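# Binder season at Staltasa

Some people spend September picking apples. We spent it putting office supplies away, very slowly, by remote control. The task is called "binder to cabinet" on the collection sheet, and it is part of the tidy-up set we are gathering for Cingate, our long-suffering policy. Florian Trummer steered most of it, Leonie Steiner labeled most of it, and I made the coffee and wrote the captions.

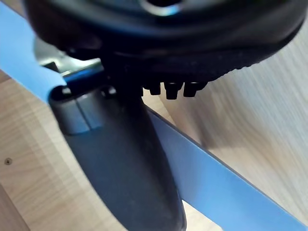
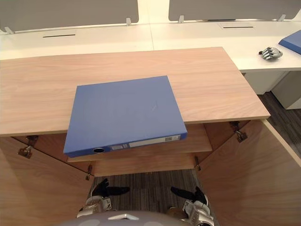

The target for the set was 300 good episodes. An episode counts as good when the operator starts from the home pose, gets the binder onto the shelf, and does not say anything on the audio track that we would have to bleep. Up to 60 seconds is allowed per try. Florian's early efforts used all of them, and the cabinet doors took most of the blame.

We argued for two lunches over whether to keep the fumbles. Mathias Lüthi wanted them out, on the theory that a robot shouldn't learn bad manners from us. Liesl Gasser wanted them in, provided the operator recovers, and she pointed out that a policy raised only on perfect grabs has no idea what to do after a slip. Liesl won. Fumbles with a recovery now get their own tag, and drops with no recovery go in a folder called "compost."

A few house rules that came out of this round, for whoever inherits the sheet:

- Move the binder between episodes. A hand's width is plenty. We caught one batch of 50 where it had gone back to the same spot every time, and Cingate had learned that spot beautifully and nothing else.
- Turn it around now and then. A binder has more than one way to lie down.
- Change operators before lunch and again at 3. Tired people all steer alike, and the model picks up the slump.
- Write the note while you still remember the episode. "Weird" is not a note. Leonie has asked me to put that in bold, so: **"weird" is not a note.**

The wrist views are the ones people skip when they review, and they shouldn't. From the head camera plenty of grabs look fine that the wrist camera tells a sadder story about. We now play both side by side in Rafferty, which crashes if you scrub backward, so don't scrub backward.

Next month the same shelf gets box files, and after that the loose paper, which Cyrill Koller has been promising to volunteer for since spring. His name is on the sheet in pen. The raw episodes are on the Sketik drive under "cabinet," and the trimmed ones will join them when the labels are done.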